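What's Hiding Inside a Computer?

Ever wondered where your games and drawings go when you click Save? Inside a big desktop computer there's often a part called a hard drive, and it's amazing!

A hard drive is a metal box about as big as a paperback book. Inside are shiny round disks that spin super fast (often thousands of times a minute!) while a tiny arm zips across them, reading and writing. One terabyte is 1,000 gigabytes, enough for a huge pile of photos!

The drive has neighbors, too. The motherboard is the big flat board that everything connects to, the processor does the thinking, and the power supply feeds electricity to all of them through bundles of cables. Want to peek inside one? Ask a grown-up first, and make sure it's unplugged!

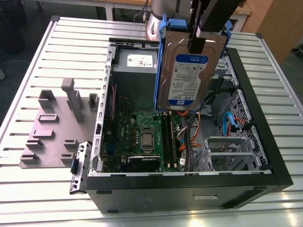

My class at Karkamham opened up an old one in March and I got to hold the drive, it was way heavier than I thought!! Does a laptop have one too?

Some do! Lots of newer laptops use a solid-state drive, with no spinning disks at all.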